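Likex hand-held gripper set: working rules and what is supplied

The Likex set is a pair of grippers worn on the hands, sold by Dakeck for recording table-top tasks that will later be used to teach a robot arm. It comes with two grippers, two marker plates, cables and a printed copy of the working rules. Order code 3610.

The rules were drawn up by Constanza Domínguez and Valdis Dzene and apply to every site using the set. Most are short. Please read them before the first session.

Before starting

Clear the table of anything that is not part of the task. Check that each marker plate is screwed down and that its markers are clean. A loose plate makes the whole recording useless, and the fault is hard to spot afterwards.

Run the cable back along the wrist and forearm, with enough slack to bend the elbow. Long sleeves are fine if they are close-fitting at the cuff.

While recording

Use one object per task unless the task sheet says otherwise. Tall or top-heavy items, such as a stand with a rack at the top, should be handled low down, with the second hand kept clear until it is needed. Keep the plates facing upwards as far as the job allows - tilting is fine, turning them right over is not.

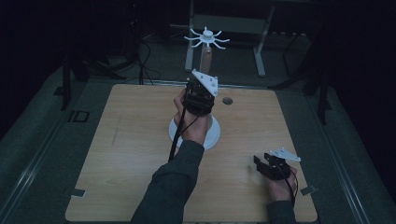 Can two people share one set during a session?

Only if the set is calibrated again at each change of wearer. Hand size alters how the gripper sits, and the earlier calibration should not be carried over.

If an object is dropped, stop, mark the recording as failed and start a new one. Do not edit the drop out. Failed recordings are kept and labelled, and count towards the session total.

Limits

No more than 200 recordings per wearer per day, with a break every hour. Do not use the set with blades, hot liquids or glass. Stop at once if the strap causes numbness.

Care and spares

Wipe the jaws with a dry cloth. Spare marker plates are sold in packs of 4. The Julanix carry case is sold separately, order code 249.

Questions about the rules go to Yurani Sánchez at Dakeck. Orders placed after noon on Friday are sent out on Monday.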